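Verstraete hand-held gripper, reviewed after a season at Galirstead
Posted Tuesday, November 6, 2018

We bought two of these for the sorting job at Galirstead, where four of us clear tables of mixed items. You hold the tool and pick things up with it, and the recordings are used to teach the arm at Flunville to do the same.

The ribbed pads grip well on bottles and small bowls. Thin booklets are harder – I usually slide them to the table edge first. 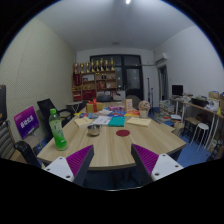 One reader wrote in that her shift at Bornard lost its evening clearing to an arm in April, and that the staff now spend those hours checking its mistakes, on the same pay but with far less walking.

Our hours haven't changed so far. The work is slower than using your hands, and my wrist aches after around 64 picks. A lighter handle would help. I'd buy it again, with a wrist strap.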